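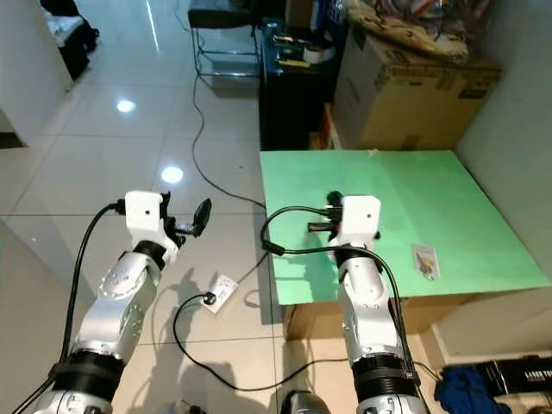
24 September 2022

Dye bench, walnut and madder, second round

Came in on a Saturday to get the mordant baths finished while the building was quiet, and as usual I stayed much longer than I meant to. I'm writing this up while the last pot cools, partly for my own memory and partly for whoever takes over the wool shelf in January, so forgive me if I wander.

The wool is the Kerell two-ply, scoured on Thursday and left to dry on the rack. I weighed out 356 g of it dry, which was everything left in the bag once I had pulled the tangled skein (that one is in the drawer, and anybody with patience is welcome to it). Alum at 15 percent of the dry weight, which comes to a bit over 53 g, so I called it 53 and moved on. Cream of tartar at six percent. I dissolved both in hot water from the kettle before they went anywhere near the pot. Last time I tipped the alum straight in and I am quite sure that is where the pale streaks came from, although the old tap washer was shedding bits that week too and I have never been able to rule it out.

Brought the pot up slowly to 80 C over the better part of an hour, held it there for 60 minutes, then lid on and heat off. Slow really is kinder to this yarn. The first Kerell batch went up too fast and felted along one side, and it still makes me a little sad when I come across it in the sample book.

Madder next. I used the Pasaribu root, the coarse chopped kind, soaked overnight in a bucket with a lid. Poured off the first soak water, which was a thin yellowish brown, and kept it in a jar marked MADDER FIRST POUR in case it is worth an exhaust bath. The second soak was a much better color. I kept the dye pot under 65 C the whole time – go past 70 and the browns start coming out, and once they are in the wool there is no coaxing them back.
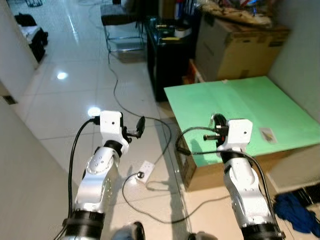

The water here is on the soft side, so I added a teaspoon of chalk to the madder pot, stirred it through and waited a while before putting the wool in. I can't swear to how much difference it made. The half skein from the chalk pot dried to a warm brick red, and the one from the plain pot came out more of an apricot, very pretty but not what the Nander cloth needs. I would like to run the pair again with the same weight of root in each, because I was topping up by eye toward the end and that is no way to compare anything.

Walnut was easier, bless it. Hulls from last fall, already soaked down to black soup, strained twice through the old pillowcase. No mordant on those skeins at all. Forty-five minutes warm, then left to sit with the lid on. The brown is deep and very even, and it rinsed clear by the third bowl. The smell is another matter and I had the door propped open all afternoon.
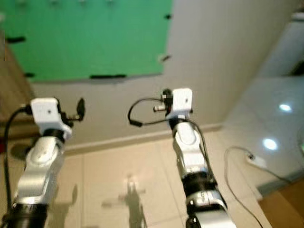
Over by the green board.

Samples went into the book as numbers 24 to 27, each with a short length of the undyed yarn tied beside it. I have cut an extra strip of every one for the light test. Half of each strip is under card and the other half is open, and they are taped to the south window upstairs. Please don't tidy them away! They look like rubbish and they will need to stay up until the end of the year at least.

A few things for next time. The Plarar thermometer reads two degrees low against the glass one in ice water, so all the temperatures above are from the glass one. We are nearly out of cream of tartar. The small steel pot has a spot of rust by the handle rivet, and iron will sadden a madder bath before you know it, so keep that one for walnut only. I tied a bit of red yarn on the lid as a reminder.

The first pour jar is on the bottom shelf of the fridge, left-hand side. If it has grown fur by the time I'm back, throw it out.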